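Preguntas que me hacéis sobre lavar lana en casa

Actualizado el 6/24/25

Llevo tiempo contestando las mismas dudas por correo y en los comentarios del blog, así que las he juntado todas en una sola página. Tejo, lavo lo que tejo y de vez en cuando me cargo algo, que también se aprende así. Si tu pregunta no sale, escríbeme y la voy añadiendo (tardo, pero contesto).

¿De verdad se puede meter la lana en la lavadora?

Depende de la lana y depende de tu máquina. Si en la etiqueta del ovillo pone superwash, sí, sin miedo, con programa delicado y en una bolsa de malla. Si no lo pone, yo haría primero una muestra, la mediría, la lavaría y la volvería a medir. Ya sé que a nadie le gusta tejer muestras, ¡a mí tampoco!, pero prefiero perder una tarde que perder un jersey.

Mi primer disgusto gordo fue una chaqueta en lana Candon, 608 gramos de lana sin tratar, trenzas por delante y por detrás. La metí en el programa de algodón por despiste, con unas toallas. Salió una cosa tiesa y preciosa que le habría quedado bien a un niño de cuatro años. La corté y ahora son manoplas de horno. 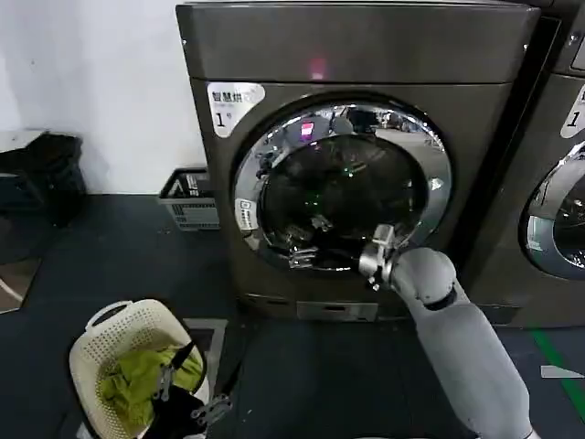
¿Qué programa uso?

El de lana, si tu máquina lo tiene y te fías de él. Mira el manual, porque el nombre no garantiza nada: en la que tenía antes, el programa de lana centrifugaba como si le debieras dinero. Lo que busco yo es agua fría, poco movimiento y centrifugado bajo. Si puedes elegir la temperatura a mano, frío o treinta grados como mucho. Nunca paso de 40 con nada que haya salido de una oveja, y esos 40 los dejo para los calcetines superwash que de verdad lo necesitan.

¿Qué es lo que encoge la lana, el calor o el movimiento?

El fieltrado viene sobre todo de frotar la fibra mojada, y el calor y el jabón ayudan. También los cambios bruscos de temperatura le sientan fatal. Por eso puedes dejar un jersey quieto en agua templada sin que pase gran cosa y, en cambio, arruinarlo en cinco minutos restregándole una mancha del cuello con toda tu buena intención.

¿Qué detergente me recomiendas?

Uno líquido, suave, sin enzimas y sin blanqueante. Yo uso Ovetti desde hace años, el que no se aclara, y con un chorrito tengo para dos jerséis. Huele poquito a lavanda, aviso para quien no la soporte. Antes usaba champú del normal y tampoco pasaba nada, pero hay que aclararlo bien y con los champús muy cremosos la lana se queda como pegajosa.

El suavizante ni lo abro. Deja una capa encima de la fibra y a mí me apelmaza las prendas. Si la lana te pica, prueba a echar una cucharada de vinagre blanco en el último aclarado, que algo ayuda. Y si sigue picando, pues es que esa lana pica, qué le vamos a hacer.

¿Y el detergente en polvo?

Para las sábanas.

¿Cada cuánto hay que lavar un jersey?

Mucho menos de lo que crees. La lana se airea una noche en la ventana (a la sombra) y se le va casi todo, hasta el olor a fritanga. Yo lavo los míos un par de veces por temporada y siempre antes de guardarlos, que suele tocarme en junio. Guardar la lana sucia es poner la mesa a las polillas. Los calcetines van aparte, claro, esos se lavan cuando toca.
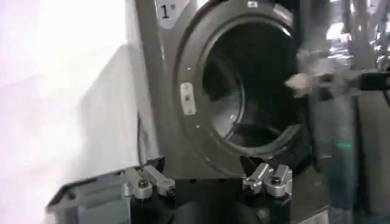

¿Cómo lo lavas tú a mano?

Lleno el barreño de agua templada, echo el detergente y lo remuevo antes de meter nada. Hundo la prenda apretando con las palmas abiertas hasta que deja de soltar burbujas y me voy a hacer otra cosa un cuarto de hora. Luego la saco sosteniéndola por debajo con las dos manos, nunca colgando de los hombros, porque mojada pesa una barbaridad y se estira sola.

Para quitar el agua la enrollo en una toalla, como un brazo de gitano, y me pongo de rodillas encima. Si la prenda es grande, dos toallas. Retorcer, jamás.

¿Puedo usar la lavadora solo para centrifugar?

¡Sí, y te lo recomiendo mucho! Yo lo hago con las chaquetas gordas, que si no tardan tres días en secarse y acaban oliendo a perro. Va dentro de la bolsa de malla, a la velocidad más baja y un rato corto. Comprueba antes que el programa sea solo de centrifugado, porque algunas máquinas te cuelan un aclarado sin preguntar y a saber a qué temperatura entra esa agua.

¿Y la secadora?

No. Ni un ratito. Sé que hay gente que lo hace con superwash y tan contenta, pero yo no he tenido valor.

¿Cómo se seca para que no se deforme?

En plano, encima de una toalla seca o de una rejilla, lejos del radiador y sin sol directo. La colocas con las medidas que tiene que tener, estiras un poco los puños y el elástico, y le das la vuelta a mitad de camino. Los chales son otra historia, ahí necesitas alfileres y espacio. Yo uso las planchas de espuma Kivirora, que encajan como un puzle y luego caben detrás de la puerta. Para el chal Picard, el de las hojas que tantas me habéis pedido, me hacen falta doce planchas y la cama de invitados entera.

Se me ha destiñido una raya roja sobre el blanco, ¿tiene arreglo?

A veces. No dejes que se seque, eso lo primero. Vuelve a meterla en agua fría con una toallita atrapacolor y ten paciencia, cambiando el agua las veces que haga falta. Con los rojos teñidos a mano yo ya lavo la madeja antes de tejer, hasta que el agua sale clara.

Ya he encogido un jersey, ¿lo puedo recuperar?

Si solo ha encogido un poco, prueba a dejarlo media hora en agua templada con acondicionador de pelo, escúrrelo con la toalla y ve estirándolo despacio, con la mano, hasta donde dé. Lo fijas con alfileres y a esperar. He salvado así dos gorros y una manga (la otra manga no quiso). Si está fieltrado del todo y ya no distingues los puntos, no hay vuelta atrás, pero te queda un fieltro buenísimo que se corta sin deshilacharse.

¿Tienes todo esto en un PDF?

Todavía no. Lo tengo a medias y lo colgaré en la sección de descargas, junto a la tabla de tallas. Mientras tanto podéis imprimir la página sin problema, y si alguien la pega encima de la lavadora que me mande foto.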